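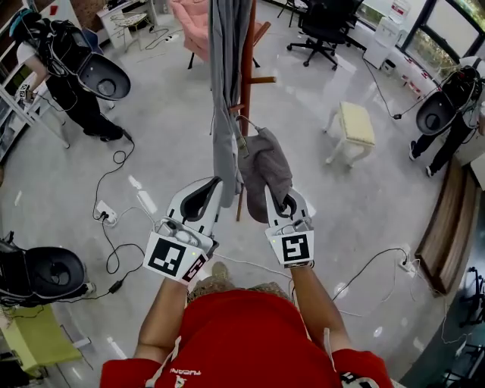
I got to Trunness far too early, as usual, and spent the first bit of the open day in the car with a flask and the programme on my knee. Doors were at ten in the morning. It's an old trading estate at the back of Proleck, and if you follow the signs for the garden centre you'll miss the turning (I did, twice).

I'd gone for one thing really, which was clothes and how people put them away. Regular readers will know I've been going on about hallways since March, when ours became impassable! The programme promised a whole session on hanging up, taking down and folding, and I don't suppose many people drive 46 miles for that, but I did and I'd do it again.

The room is big and bright with a shiny pale floor, white shelving full of boxes and a coat rack out in the open where you can get all the way round it. I do love a proper wooden coat rack. This one has a reddish-brown pole and short angled arms, and it had a long grey garment on it and a smaller cloth in a sort of taupe, the colour my mother would have called mushroom. Long things are a nuisance on a rack like that. They take up all the room below them, and anything small gets caught up behind a hook, so you pull at one thing and half of another comes with it. I watched the taupe cloth being taken in hand and felt I was back in my own hall looking for a scarf.

It's slow work when you watch it closely. At home I grab and yank, and then wonder why the loops on the back of our collars have gone. I came away determined to lift things up off the hook first and only then towards me, which sounds daft written down but try it with a heavy coat.

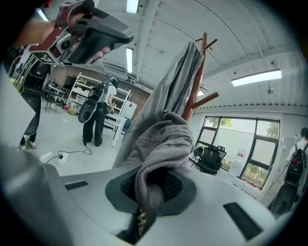 Rojanasak, who left a comment when I put up my first few lines from the car park, reckons I've got it backwards and that long coats shouldn't go on a rack at all, they should be on a rail with decent hangers, and the rack kept for hats and bags.

Well, maybe. We haven't the wall for a rail, and I like being able to walk past and grab my coat. I did have a look at the rails on the Drarkier stand on the way out, and the one I liked was 443 pounds, so that was a short conversation. They do a plain rack for 228, still more than I'd want to pay for a pole with arms on.

Lunch was soup and a roll, very good soup, not enough roll. Parking is free but fills up by eleven, and the loos are across the yard so take a coat (ha). The leaflet says they had 2,000 visitors last time and I can believe it from the queue for tea.

Next job is our own hall. Everything is coming off the hooks and the long coats are going round the far side.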